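Grirodcombe handling cell: progress report no. 2
To: Nantana Sukprasert, Pledach small projects fund
From: Ryan Tindall
27/12/2022

Nantana, sorry this is short on polish. Wanted it with you before the year turns over. Money summary at the bottom, everything else in the order it occured to me.

Where we are

Gripper comparison: first round finished, second round half done. Wrist camera: working, arguments ongoing about which one we keep. Controller: swapped once, staying put now. Site trial at Suksawat's repair bench: not started, see further down.

Reminder of what we said we'd do. Take boards out of a holder one at a time, put each in a plastic case, shut the case, pass it on. Compare two parallel grippers and two wrist cameras doing it. Say which pair a small repair shop ought to buy if it has 4,000 to spend on the end of the arm and no engineer on the payroll. That last bit is still what we hold everything up against.

Grippers

The two are the Hudel short-stroke and our own longer-stroke build, which Yaowalak Pongsiri has been calling the long one, so that's its name now. Same arm, same mounting plate, same air of mild disappointment from Juraj when either of them is plugged in.

Hudel first. Stiff, repeatable, closes square every time. Very good on anything with two flat parallel sides. Stroke is the problem. It can get hold of the thin edge of a board holder all day long but it can't open far enough for the case body, so you need either a second tool or a tab to pull on. We tried adding a tab. It came off. We tried a bigger tab. Not a route we want to recommend to a shop.

The long one opens wide enough for the lot. It flexes at the tips under load, more than I'd like, and in the August sessions we were losing grips on the pull. Hernán Ñahui reworked the finger mounts in the autumn and most of that has gone. Most. Still a bit of twist if the board goes in at an angle.

We ran 50 picks with each on the flat-lying holder. Hudel missed 2. Long one missed 8. With the mounts reworked I expect the second figure to come down but I haven't re-run it under the same conditions so I'm not going to claim it. 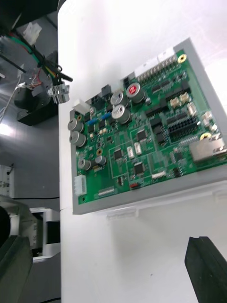 Approach direction has eaten more of our time than the grippers themselves. We started with everything coming straight down, on the idea that it was simplest to teach. Fine for the flat-lying case. Poor once the holder is sitting skewed, and in a real shop it will be sitting skewed. A board like the one we're using doesn't forgive much either: round-topped capacitors standing up in several places, a black dual-row header full of upright pins, the network jack over on the right. Come down a bit off and a finger lands on one of those. So the rule is now that fingers only ever touch the pale grey surround, never the green. Costs us a slower approach and an extra look from the camera. Worth it. Hernán wrote the rule into the motion script so that it refuses to close if the estimated tip position is inside the board outline. It refuses a lot. We're tuning that.

Rounded tips against flat tips: no firm answer. Rounded are kinder when the angle's wrong, flat hold better when the angle's right. I'd go rounded for a shop and accept a lower squeeze. Juraj disagrees and will say so in his own section if I ever get it off him.

Cameras

Camera A is the small one, fixed focus. Camera B is the one with autofocus that we borrowed budget from travel to buy (you agreed this by email, it's in the table).

A is dull and reliable. It sees the fingertips and the work in one view and that is most of what you need. Loses detail on small print but we aren't reading small print.

B is sharper when it's settled. When it's hunting it's useless, and it hunts whenever the arm is moving close in, so precisely when we want it. Can be locked. Once locked it's just a dearer version of A. Yaowalak found that out in one afternoon and I wish we'd asked her before ordering.

Recommendation will very likely be A. I want a go with both under the worse lighting at Suksawat first. Our lighting is soft and comes from overhead, which flatters everything. Bench lamps won't.

White on white is a nuisance for both. White case, pale table. Edges are found mainly from the shadow under the case, and when the arm puts its own shadow across, the edge finder picks the wrong one. Tried a dark mat, works, but then the mat shifts and you've calibrated to a thing that moves. Leaving the table bare for now. May tape the mat down. May not.

Controller

Changed in the autumn. The old one dropped the gripper signal if the camera was streaming at full rate. Took us ages to see, we'd blamed the cable, the connector, the other cable, and me. New unit handles both. No dropped signals since it went in. Set-up for a newcomer is still far too long, and the manual is written for someone who already knows. Juraj Charvát is doing a two-page sheet. I've seen page one. It's good.

Closing the case

Further behind on this than on picking. The case has two catches along the front and they want pressing one after the other, with the lid held down. The long one can do it using a closed fist, so to speak, fingers shut and used as a blunt end. Feels daft, works often enough that I've stopped objecting. The Hudel can do it too and is actually better at it, being stiffer. So the picture isn't all one way.

The harder bit is getting the case where the catches face the gripper. If it's turned even slightly the press slides off. We now take a look from further back, fingers fully open, before deciding which way to come in. 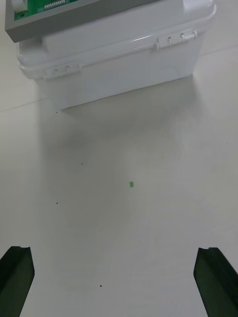 Yaowalak Pongsiri: I'd stop short of saying the long one wins on the case. It wins on getting hold of it. For the catches I would take the Hudel every time, and a shop that gets its boards in the same place each morning might not need the wide opening at all. Please put that in before Nantana reads only the first page. Also the look from further back adds time to every cycle and we haven't costed it.

Fair. It's in. And she's right that we haven't costed the extra look. I'll do it in January along with the re-run of the picks.

Housekeeping on the table, while I'm at it. Bits get on it. Specks, little scraps, the odd bright green crumb. The camera software picked one of these as a target during a dry run and the arm went after it with great confidence. We've set a minimum size for anything it's allowed to care about, and wiping down is now on the start-of-session list. Small thing but a shop bench will be a lot worse than ours.

What's late and why

Site trial. Should have begun before the holidays. Suksawat moved their benches and the power isn't where it was. They're willing, they've been very decent about it, we just need somewhere to plug in and a table that doesn't rock. New start is as soon as they say so.

Second round of gripper tests. Half done. Angled holder finished for the Hudel, not for the long one. Held up by the finger mounts.

Write-up for shops. Not begun apart from headings. I'd sooner have the site results in it than write it twice.

What's gone better than planned

Finger changes. Used to be a fiddle with four tiny screws and somebody always dropped one. Hernán's quick mount takes the fingers off by hand. Haven't worn one out yet, so can't say how long it lasts.

Logging. Every pick now stores a picture from the wrist and the gripper position with it, so when one fails we can go back and look. Should of done this from the start. Would have saved us the whole cable business.

Risks

The long one is our own build. If it comes out best, a shop can't go and buy it. Either we publish the drawings properly or we find someone who'll make them. Hernán is keen on the first. I'm keen on whichever doesn't involve me answering emails about it for years. Would like your view.

Camera B can't be returned. It'll be used for something, but it won't be in the recommended kit and I'd rather you heard it from me.

One arm only. If it goes down everything stops. It hasn't so far.

Money

Within budget overall. Overspent on cameras, underspent on travel, the one covers the other. Controller came out of equipment as agreed. Nothing large left to buy. Full table is in the attached sheet, second tab, ignore the first tab, it's an old one.

What I need from you

A yes or no on moving the site trial into the new year without changing the end date. If it has to change the end date then I need to tell Suksawat soon.

Whether the drawings can be published under the fund's terms.

Whether you want to come and see it. You'd be welcome, give us a day's notice so we can tidy.

Next report after the site trial has had a proper go. Juraj's section to follow separately once I've got it out of him.

Ryan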